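# How to run a one-night book swap (the Birnwood way)

Doing this fast bc I've been asked for it twice since January and keep typing it out in emails.
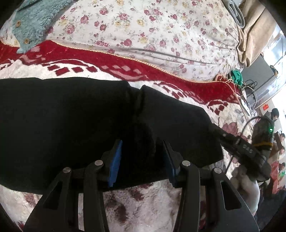 What you need: a room, two long tables, a pile of index cards, pens that work. Kettle if you can get one.

**Before the night**

1. Pick a Wednesday. Weekends die, we tried.
2. Ask everybody to bring 2 books they've finished and liked. Not the box from the garage. Say so on the flyer, in bold.
3. Each book gets an index card tucked in the front. One sentence on it - who should read this. No plot summary, no stars.
4. Cap it at 20 people. More than that and the talking part runs past nine.

**Setting up**

- Novels on one table, everything else on the other. Don't sort by genre, you'll be there all night arguing about Rebecca.
- Spines up if you have crates, covers up if you don't.
- Poetry goes near the door. Shirley Penrose's idea, and it does move faster there.

**Running it**

Doors at 7. First half hour is browsing only, hands off. People will grumble. Then go round the room, everyone holds up one of their books and gets a minute on it. Use a timer. Florante Barredo once did eleven minutes on Middlemarch and we lost the whole back row.

After that, draw numbers from a bowl and pick in order. One book per turn, then round again backwards so the last person gets two in a row.

**Leftovers**

There's always some. Ours go to the Clurley shelf at the bus station. Check they want them frist - they turned away hardbacks last time.

**Keeping track**

Write down who took what, title and name, thats it. Handy when someone wants to borrow a book back, and they will. I use a cheap notebook. Dalisay has a spreadsheet version if you want to ask them, columns are a bit much for me.

Next one's flyer goes up as soon as I have the room confirmed.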